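件名: Re: [かご・小物ML] 模型の果物を入れる籠の選び方と置き場所

Bastach店の展示台を担当している者です。いつも拝読しています。
先週の投稿への返信です。長くなるので、先に元の文を引いておきます。

> 店の隅に白い台があり、模型の果物を籠に盛って置くことになりました。
> 果物はKulkarniの詰め合わせで、桃、梨、りんごなどが入っています。
> 籠はまだ買っていません。お聞きしたいのは次の点です。
> ・丸籠と角籠のどちらが扱いやすいか
> ・籠の色は白い台に対して濃いほうがよいか
> ・軽い模型でも底に何か敷いたほうがよいか
> ・ほこりの取り方
> 予算は籠ひとつに1000円までです。

順にお答えします。うちの台もほぼ同じ条件で、天板は白、後ろも白い壁です。

> ・丸籠と角籠のどちらが扱いやすいか

角籠をすすめます。ただし角がきっちり立ったものより、角に丸みのあるもののほうが持ちやすく、編み目のささくれも出にくいです。丸籠は見た目がやさしいのですが、果物が中央に寄って山になり、下のものが見えません。角籠なら一段に並べられます。奥行きのない台では斜めに置くという手もあります。
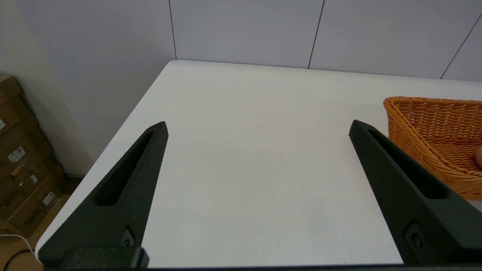
籠の色については、うちでは生成り、焦げ茶、橙の順に試して、橙に落ち着きました。生成りは白い台の上では輪郭がぼやけ、焦げ茶は台が暗く感じられるという声が店内で出ました。橙がかった編み籠は台の端に寄せてあっても編み目の斜めの線がよく分かり、縁の丸みもはっきり出ます。蛍光灯の下では店で見たときより黄色く感じることがあるので、買う前に売り場の窓際で一度見ておくとよいと思います。

> ・籠の色は白い台に対して濃いほうがよいか

というわけで、濃すぎない中間の色がよい、というのが私の答えです。中に入れるものとの相性もあります。桃のような淡い色の果物は焦げ茶の籠に入れるとそこだけ浮き、りんごの赤は橙の籠に入れると少し沈みます。うちは桃を主にしているので橙で困っていません。りんごが多い詰め合わせなら、生成りも候補に入れてください。 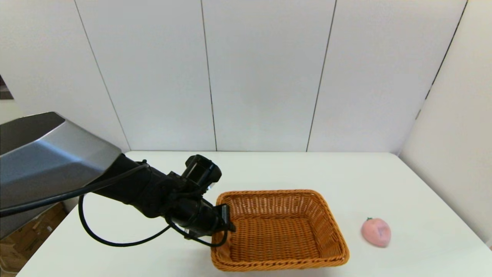
値段のことも書いておきます。予算1000円であれば、Zuvowの角籠の小が入ります。Prurenbergの卸の市で見かけたときは、持ち手なしの小がちょうどその値段でした。持ち手付きは少し高くなりますが、展示用なら持ち手はないほうが楽です。上から手を入れるときに当たりませんし、果物の陰にもなりません。
重さも量ってみました。私が買った籠は252グラムで、模型を入れても片手で動かせます。掃除のたびに持ち上げるものなので、このくらいが限度だと思います。重い籠は台の塗装に擦り跡をつけます。うちの前の籠がそうでした。

> ・軽い模型でも底に何か敷いたほうがよいか

敷かなくて構いません。布を敷くと布のしわが気になり、結局それを直す手間が増えます。底の編みが細かければ、小さい果物が隙間に落ちることもありません。転がるのが気になる場合は、底に畝のように筋が通った籠を選ぶと、その筋で果物が止まります。どうしても高さを出したいときだけ、薄い紙をたたんで下に入れてください。色は籠に近いものを選べば隙間から見えません。
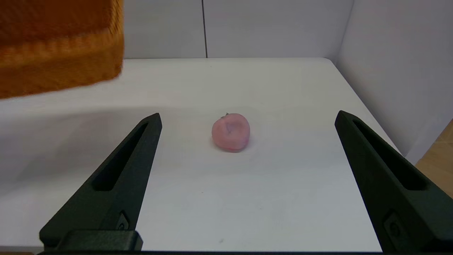 模型の果物は、へたと葉の部分がいちばん傷みます。籠に入れるときは、へたを上にして、隣の果物の葉と重ならないようにしてください。取り出すときもへたをつままず、胴を両側から持ちます。接着が弱いものは、二、三回つまんだだけで取れます。うちでは最初の月に梨のへたを失くし、買い直しました。
淡い色の果物は汚れが目につきます。濃い色の布で拭くと色が移ることがあるので、白い布と決めておくのが無難です。

> ・ほこりの取り方

籠と果物で分けて考えます。うちの手順は次のとおりです。

1. 果物を全部出して台に並べる
2. 籠を逆さにして軽くたたき、やわらかい刷毛で編み目に沿って払う
3. 縁の太い編み込みの部分は、刷毛の先を立てて払う
4. 果物は固く絞った布で拭き、乾いてから籠に戻す

籠を水洗いする方もいますが、色を付けた籠は避けたほうがよいです。湿った布で軽く拭く程度にして、風通しのよいところで乾かしてください。直射日光に当てると橙が抜けてきます。

果物を全部入れずに、ひとつだけ籠の外に置く並べ方もあります。籠の長いほうの辺を斜めに向け、その脇に桃をひとつ置くと、台の広い面がそのまま使えます。籠と果物の間はくっつけずに空けてください。近すぎると、落ちたものをそのままにしているように見えます。
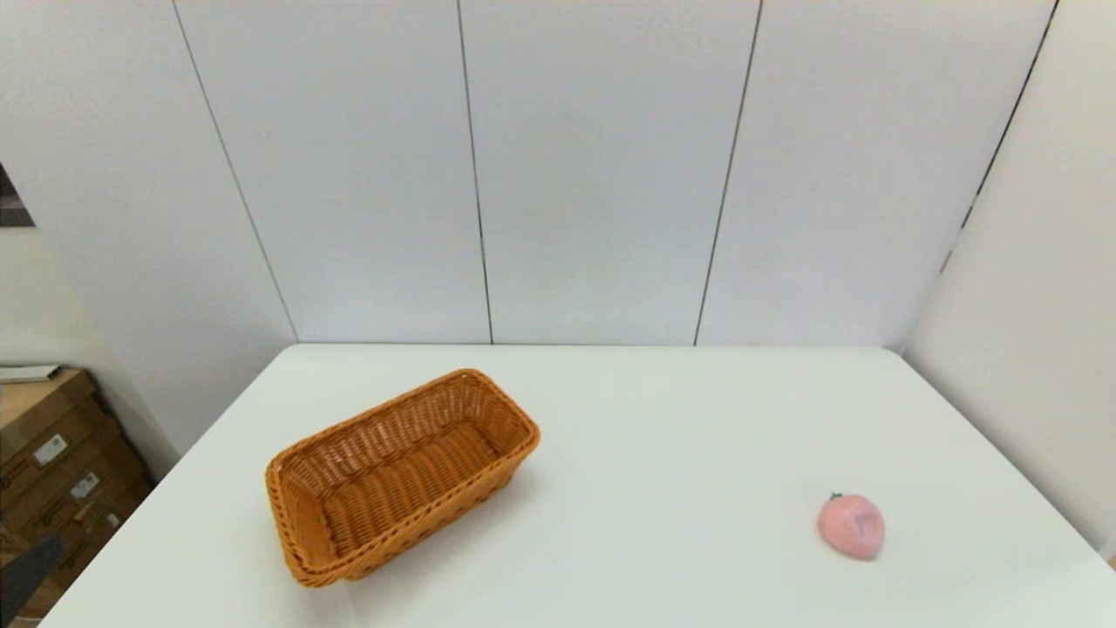

最終更新: 3/9/19

果物を外に出すなら、籠のほうは空のままでもおかしくありません。縁が太く編んであり、底の筋も見える籠なら、それだけで十分に見られます。開店前で果物がそろっていない間は、籠と桃ひとつで始めてみてはどうでしょうか。桃は葉が上に来るように置き、淡い赤みのある面を通路側に向けます。台の手前すぎると袖が当たるので、端からは離してください。

果物の数について、元の投稿にはありませんでしたが、小の角籠なら4個までにしています。それ以上入れると重なってしまい、角籠にした意味がなくなります。余った分は箱にしまい、季節で入れ替えています。詰め合わせの箱は仕切りがあるので捨てないほうがよいです。

もうひとつ、値札の件です。籠の縁に値札を挟むと編みが広がって戻らなくなります。台に立てる小さな札を使ってください。文具売り場で200円で買えるもので足ります。

Zuvowの角籠の中を使っている方がいらしたら、底の編みが小と同じかどうか教えてください。9月の入れ替えのときに一つ足すつもりでいますが、近くの店には小しか置いてありません。

以上、Bastach店 展示台担当より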